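Why I can't stop talking about sourdough starters (again)

18 Apr 2021

So the starter is seven years old this spring, and I still get a little thrill every time I lift the lid. I know, I know. Half the country got into this last year and a good part of the country has already gotten out of it again, and I'm sure there are a lot of sad jars at the back of a lot of fridges. But if yours is one of them, please don't throw it out before you read this, because I've been having the best month of baking I've had in ages and I want to drag you all along!

What changed is that I started measuring. Really measuring. For years I was a "spoonful of this, splash of that" person, and I was proud of it. My grandmother never owned a scale and her bread was wonderful. Mine was wonderful too, on the days when it wasn't a doorstop. Then Humaira Usmani, who comments here a lot and bakes much more bread than I do, sent me her feeding notes, and they were so tidy that I was embarrassed into buying a proper scale that same evening.

Her basic loaf goes like this: 500 grams of flour, 70 percent water, a good pinch more salt than you think you want, and a ripe starter. That's the whole thing. I've made it over and over since November and it keeps coming out. The crumb is open but you can still butter it without the butter landing in your lap (my family cares about this a lot).

The flour matters more than I used to believe. I've been mixing a bag of Billau white with a little Holanda rye, and the rye wakes the starter up like nothing else. If yours is sluggish, feed it a spoonful of rye for a couple of days and see what you get. Mine went from a few sleepy bubbles to pushing at the lid.

For anyone who wants to go further down the hole, Humaira also plays with very small amounts. She'll keep a tiny starter going on a few grams, or add a little liquid malt to one jar and leave its neighbor plain, and she writes it all down. I love this! At that size a kitchen spoon is no use at all, and you start to see why people in labs have the tools they do.
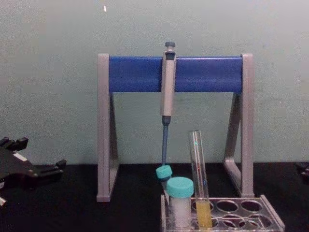 A pipette on its stand, blue bar across the top. 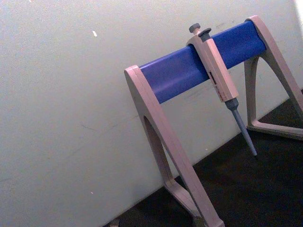 I'm not there yet. I have a scale and a pencil and that has been plenty. What I do now is keep two jars side by side and change one thing at a time. Last week it was the water: one jar got it straight from the cold tap and the other got it warm, like bath water for a baby. The warm jar doubled before lunch and the cold one took until I was doing the dinner dishes. Same flour, same shelf, same everything. I must have walked over to look at them every ten minutes, and I got nothing else done that day.

Next up is the fridge question. I get asked all the time if a cold starter makes a more sour loaf, and my answer has always been "I think so?" which is not much of an answer. So one jar is going in the fridge tonight and one is staying out, and I'll bake from both and make my neighbors taste them without telling them which is which.

A few things from the comments on the last post:

Yes, you can use whole wheat. Add a bit more water and don't expect it to rise as high.

The gray liquid on top is fine. Stir it in or pour it off. Pink or orange streaks are not fine, and that jar has to go.

The round basket I use is from Plondolero, and I've had it so long that the rim is coming loose. The lidded pot is a Widine that came from a yard sale with a chip in the enamel. It bakes beautifully. You really don't need a new one.

And for the person who wrote in about a starter that smells like nail polish remover: it's hungry! Feed it twice a day for a while, somewhere warm, and write back to let me know how it's doing. I want to hear about it.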